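2023-06-27

Hoy he vuelto a casa con barro hasta las rodillas y una sonrisa de oreja a oreja. Por fin he visto la orquídea abeja en el talud de Taldale, y no una, cuatro pies, todos con flor abierta. Llevaba desde principios de mes subiendo y bajando por ese camino sin encontrar más que hojas secas y ya me había hecho a la idea de dejarlo para el año que viene. ¡Y estaban a dos pasos de la fuente! Creo que he pasado por delante de ellas por lo menos tres veces, mirando para el otro lado, claro, porque allí el camino se inclina y uno va pendiente de dónde pone el pie.

Salí temprano, antes de las siete, con el termo y el cuaderno viejo, el de tapas verdes. Al nuevo le tengo un poco de respeto todavía y no quiero estrenarlo con una página mojada. Hacía fresco para ser junio, la hierba chorreaba y no se oía más que un cuco muy lejos, del lado de Trestimano. Subí despacio. En la primera curva, tomillo en plena flor, gordolobo sin abrir, una mata de hierba de San Juan preciosa. En la segunda me paré un buen rato con una mariposa que no supe identificar (pequeña, parda, con el borde anaranjado) y que no se dejó dibujar. Tengo un garabato que igual podría ser una mariposa que una oreja.

Yupin Srisuk me había escrito anoche para decirme que buscara en la parte donde siegan tarde, y tenía toda la razón. Ella conoce estos taludes mucho mejor que yo, lleva años apuntando floraciones, y cuando la llamé desde arriba pegó un grito que tuve que apartar el teléfono. Quiere venir en cuanto pueda. Le he prometido no tocar nada y poner una ramita en el suelo, un poco más allá, para reconocer el sitio sin delatarlo.

El dibujo me ha salido regular. El labelo es dificilísimo, ese marrón aterciopelado con las manchas amarillas se me empasta siempre, y además me había dejado en casa el lápiz blando. Lo intentaré otra vez con acuarela, despacio, con la luz de la ventana de la cocina.
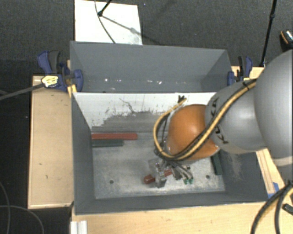
Cuaderno de campo

Cota del talud: 600 metros, según el mapa. Orientación sureste. Suelo calizo, muy pedregoso arriba y más hondo junto a la fuente.

Orquídea abeja, 4 pies. El más alto tiene tres flores abiertas y un botón. El más pequeño está medio tumbado, con una sola flor, y lo rodea una veza que se le ha enredado por abajo. Estuve tentadísima de soltarla y me aguanté.

También orquídea piramidal, esta sí por todas partes, rosa fuerte, imposible no verla. Y una campanilla en la grieta del muro que me tiene enamorada desde la primavera pasada y que sigue ahí, en un puñado de tierra en el que yo no habría plantado ni un berro.

Con esta son 354 las especies apuntadas desde que empecé la lista del valle. Cuando llegué a las primeras cien pensaba que ya quedaría poco por ver, qué inocente. Solo en gramíneas me podría pasar otra vida entera, y eso que las voy esquivando por miedo. Este invierno me pongo con ellas, lo dejo escrito para que no haya escapatoria.

A la vuelta bajé por Dikach, que es más largo pero tiene sombra, y paré a comerme el bocadillo en el muro de la ermita. Tortilla de calabacín, fría, buenísima. Pasó un rebaño y una de las cabras se interesó mucho por mi mochila. Después se levantó viento, se abrió el cielo de golpe y se veía todo el valle hasta las casas de Limsakul, con los campos ya amarillos y el río como una raya oscura entre los chopos. Me habría quedado allí toda la tarde. Me metí en el barro por querer atajar junto al arroyo (siempre me pasa igual en ese mismo sitio) y casi pierdo una bota.

Ya en casa he regado los tomates, he puesto los calcetines en remojo y he sacado las guías a la mesa. La mariposa podría ser una morena serrana, aunque con mi dibujo delante cualquiera se atreve. Se lo preguntaré a Yupin cuando venga, ella de mariposas también sabe un montón.

Para la próxima subida: lápiz blando, la lupa pequeña, otro par de calcetines. Y mirar bien debajo de los enebros del segundo rellano, donde vi unas hojas anchas pegadas al suelo que no me cuadran con nada de lo que tengo apuntado. Eran casi las 9 de la noche cuando me acordé de ellas y me ha dado una rabia tremenda no haberlas dibujado.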